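How to Plan a Budget for a Two-Arm Tabletop Workcell

Published by the Flestora Equipment Planning Office
Last reviewed Jan 4, 2024

Departments that intend to purchase a two-arm workcell should complete the steps on this page before requesting a quotation. Requests that list only the arms are returned to the department for revision.

Step 1. Describe the work

Write one paragraph stating what the arms will handle and where the items will be placed. Sorting laundry, for example, calls for different grippers and a larger clear area than assembling small parts. Attach a list of the largest and softest items. Soft goods should be named individually, as suppliers may quote a different finger set for fabric.

Step 2. Separate the purchase into lines

Enter each of the following as its own line on Form B:

Arms and grippers
Table, rails and mounting hardware
Side and back panels
Cables, clips and ties
Test items and containers
Installation and training
Spare parts

Cables are the line most often left out. Each arm needs enough length to reach its full extension without pulling, together with clips at regular points along the arm.

Two arms over a marble-patterned tabletop, with a laundry basket of clothing: 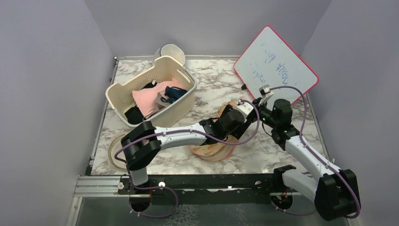
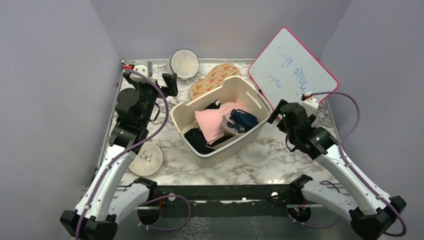
Step 3. Set the amounts

The planning limit for table, rails and panels combined is $4,000. Installation and training may not exceed $3,000 unless the supplier is required to travel to the Gultham site, in which case the travel cost is entered separately. Test items may be bought locally and do not need a quotation. Set aside 5 percent of the total for spare parts, with gripper fingers and cables given priority.

Step 4. Measure the room

Record the width of the narrowest door on the delivery route and the distance from the proposed table position to the nearest power outlet. Allow space for a person to stand at the back of the enclosure with the panels in place. The Astaston annex has a freight elevator, which must be reserved through the building desk.

Step 5. Request quotations

Send the same Form B to every supplier. Nguyen-Tran holds the current framework agreement and should be included in each request. Quotations must remain valid for 61 days. Ask each supplier to state the delivery time for replacement grippers in writing, as well as the length and terms of the warranty.

Step 6. Submit the file

Files received by the end of July are considered for the following budget year. Include the signed Form B, all quotations, the room measurements and the name of the person responsible for daily operation. Changes made after submission require a new signature from the head of department.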